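### 3.2 Households and linen inventory

Households were recruited through a notice at two laundromats and through a tenants' newsletter in the Rondow district. To take part, a household had to wash its own bed and bath linen at home or at a laundromat, and at least one adult had to agree to keep a wash diary from the start of June. We enrolled 70 households. Four withdrew before the first diary was collected, and their inventories are left out of the tables.

At the first visit, the interviewer and an adult member of the household went through the linen together. Each towel, sheet and pillowcase was given a line on the inventory form with its main color, its use (bath, hand, kitchen, bed, other) and the year it was bought, if anyone could remember. Many could not. Where the year was unknown, we asked whether the item was older or newer than the last move, and coded it that way. Wike's earlier work in Gondal used receipts for this purpose, but few of our households kept receipts for linen and we dropped the question after the pilot.

Color was recorded in the household's own words first and then matched to a short list. Dark reds, browns and rusts were grouped as "dark warm" (Figure 2), as people often used these words for the same towel. Blues and grays were kept apart unless both appeared in one pattern.

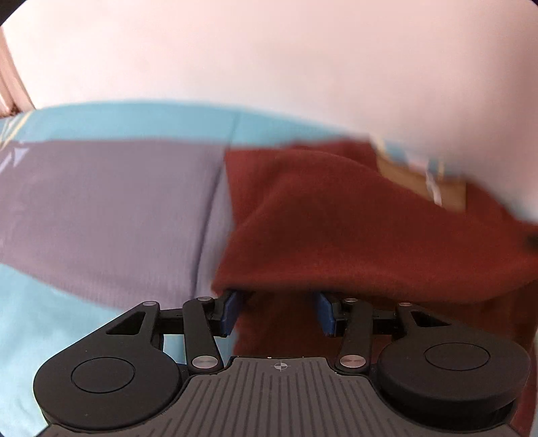

**Figure 2.** Dark rust-red towel, coded "dark warm," on a blue-and-gray sheet.

### 3.3 Wash diary

The diary was a single folded sheet for each week. Every load got one row, with the time of day, the water setting, the type of detergent and a rough list of what went in. We asked for the drying method in a separate column, and this was the column most often left blank. Xinyi Yu called households that returned sheets with more than two blank cells and filled in what could be recalled. Cells filled this way are marked in the data file and are treated as missing in the stricter version of the analysis.

We did not ask people to weigh their loads. In the pilot, weighing led several participants to wait and combine loads, and the point of the study was to record what they would do otherwise. Load size was reported as quarter, half, three-quarter or full. This is a coarse scale – two people can look at the same drum and disagree – but it was used the same way within a household, and our main comparisons are within households.

### 3.4 Sorting rules

After the diary period, we held a short interview on sorting. The interviewer asked which items would never be washed together and why. Answers were written down in full and coded later by both authors. Disagreements were settled by going back to the written answer. If the answer did not settle the matter, the item was coded "other."

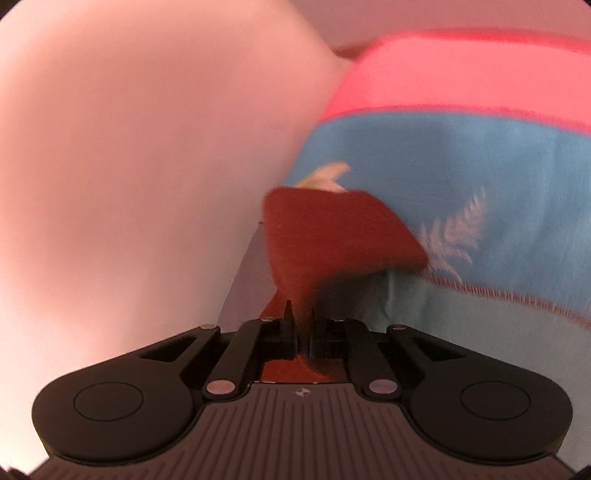

Three kinds of rule came up often enough to code. The first was by color, usually stated as a worry about dye. The second was by use, and kitchen towels were the item most often kept apart. The third was by person, mainly in homes with adult roommates. Households could hold more than one rule, and when rules conflicted we asked which one won. A dark bath towel, for example, might go with the dark clothes by color or with the white bath towels by use. Most participants answered this quickly. A few said it depended on how full the basket was, and we added a code for that after the first 20 interviews and went back over the earlier ones.

The age of the item also mattered. Participants described a period after purchase when a dark towel was washed alone, and then a point at which it joined the other loads. The length of that period varied widely, from a single wash to 7 washes, and was seldom tied to the care label. Grirnar reports from the same region describe a similar habit with work clothes, though those interviews were not designed to measure it.

### 3.5 Limits of the sample

The laundromat notice brought in people who use laundromats, and they are overrepresented here. They pay by the load and have a plain reason to fill the drum. We report the two groups separately wherever the numbers allow it. The sample also covers one season only – bedding is heavier in winter, and we expect both load size and drying time to differ.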